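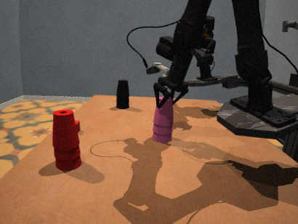
Call for Participants: Grip Failure Review Study

Stimier Robotics Safety Group invites experienced operators to take part in a review of a recurring gripper fault. During simulated cup-handling trials under the Gevik project, the control software repeatedly reported a secure grip when the fingers had not closed on the cup. The fault was logged in 53 of 1,050 trials and has not been explained.

Participants will operate a simulated two-arm station, review recorded failures, and report the point at which they would have stopped the arm. Each participant will attend 2 sessions at our Sarmiento office.

Applicants must be 18 or older and have completed basic robot safety training. Experience with Vulteck controllers is helpful but not required. Current employees of Stimier are not eligible.

Sessions will be held in April. Places are limited to 8. Applications must be received by Mon 26 December and should include a short statement of relevant work experience.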